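4.2 Durchführung der Vorführung am Tag der offenen Tür

Die zweite Erhebung fand während des Tages der offenen Tür am Standort Pladitz statt. Im Unterschied zu der Vorstudie in Trarow, wo nur Fachpersonal anwesend war, richtete sich diese Veranstaltung an ein allgemeines Publikum. Laut der Zählung am Eingang kamen 440 Personen. Für die Station mit der Robotersimulation wurden daraus 14 Gruppen gebildet, und jede Gruppe blieb 20 Minuten. Eine Anmeldung war nicht nötig, die Teilnahme an der Befragung war freiwillig.

Die Station bestand aus einem großen Bildschirm, einem Bedienpult und einem zweiten, kleineren Bildschirm, auf welchem die Gelenkwerte als Kurven liefen. Die Simulation wurde mit der Umgebung Bukix ausgeführt. Das Modell der Zelle hat uns die Firma Thongdee zur Verfügung gestellt, und wir haben daran für die Vorführung nur die Beleuchtung geändert. Jede Gruppe bekam zuerst eine kurze mündliche Einführung. Danach wurde der Ablauf zweimal gezeigt, einmal ohne Kommentar und einmal mit Erklärung der einzelnen Schritte. Zwischen den Schritten wurde eine Pause von 500 Millisekunden eingefügt, weil die Bewegung in der Vorstudie von mehreren Personen als zu fließend beschrieben wurde und die Übergänge dadurch schwer zu erkennen waren.

Die Gruppen durften während des zweiten Durchganges die Vorführung anhalten und die Ansicht wechseln. Abbildung 3 gibt drei Ansichten der simulierten Zelle wieder.

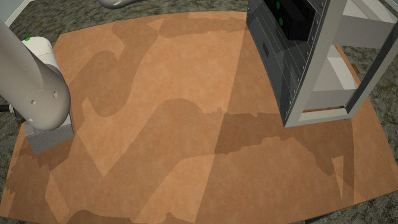
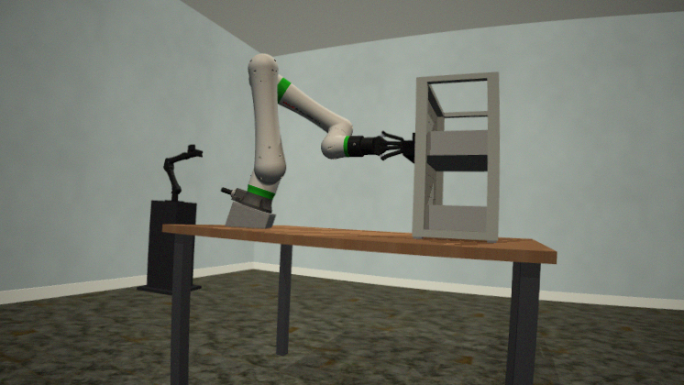
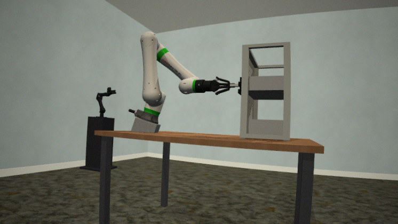

Abbildung 3: Simulierte Zelle mit Roboterarm und Gestell auf einer gemeinsamen Tischplatte, gerenderte Ansichten.

Für die Auswertung war vor allem wichtig, an welcher Stelle die Besucher eine Rückfrage stellten. Die Rückfragen wurden von einer Person am Pult mitgeschrieben und nachher von zwei Personen unabhängig voneinander in Kategorien eingeteilt. Die größte Kategorie betraf den Abstand zwischen Greifer und Gestell. In der Seitenansicht, wie sie das zweite Bild der Abbildung 3 zeigt, reichen die schwarzen Finger bis an ein ebenfalls schwarzes Bauteil neben dem linken Pfosten, und viele Besucher konnten nicht sagen, wo der Greifer aufhört und wo das Bauteil beginnt. Im dritten Bild liegt zwischen den Fingern und dem Gestell eine dünne hellgraue Stange. Zu dieser Ansicht wurden deutlich weniger Fragen dieser Art notiert. Wir vermuten, dass hier der Helligkeitsunterschied mehr geholfen hat als die mündliche Erklärung, können es aber mit den vorhandenen Daten nicht prüfen.

Eine zweite Kategorie betraf die Schatten. In der schrägen Ansicht von oben (erstes Bild) fallen breite dunkle Schatten über die sonst freie Tischplatte. Mehrere Besucher hielten sie zuerst für eine Markierung des Arbeitsbereiches und fragten, ob der Roboter diese Fläche nicht verlassen darf. Eine solche Deutung war von uns nicht vorgesehen. Sie ist aber verständlich, wenn man bedenkt, dass in der Halle nebenan die Sicherheitsbereiche mit dunklem Band auf dem Boden geklebt waren und die meisten Gruppen vorher durch diese Halle gegangen sind. Die Reihenfolge der Stationen hat somit vermutlich einen Einfluss auf die Antworten gehabt.

Weniger häufig waren Fragen zu dem kleinen schwarzen Arm, der in der zweiten und dritten Ansicht auf einem Sockel hinter dem Tisch steht. Sie kamen fast nur von Kindern und wurden in die Kategorie „Umgebung“ eingeordnet. Fragen nach der Geschwindigkeit, nach dem Preis und nach dem Gewicht eines solchen Roboters wurden zwar notiert, bleiben jedoch in der Auswertung unberücksichtigt, da sie sich nicht auf die Darstellung beziehen.

Zwei Einschränkungen sind zu nennen. Erstens wurden die Fragen nicht mit einem Tongerät aufgenommen, und bei lauten Gruppen konnte die protokollierende Person sicher nicht alles hören. Zweitens haben die Gruppen die Ansichten unterschiedlich lange betrachtet, sodass die Häufigkeit der Fragen nur mit Vorsicht zwischen den Ansichten verglichen werden kann. Für die nächste Vorführung im Januar ist deshalb eine feste Dauer je Ansicht vorgesehen. Auch die Farbe der Finger soll dann im Modell geändert werden, während die Beleuchtung gleich bleibt. Die Kategorien mit den Definitionen und je einer Beispielfrage befinden sich im Anhang B.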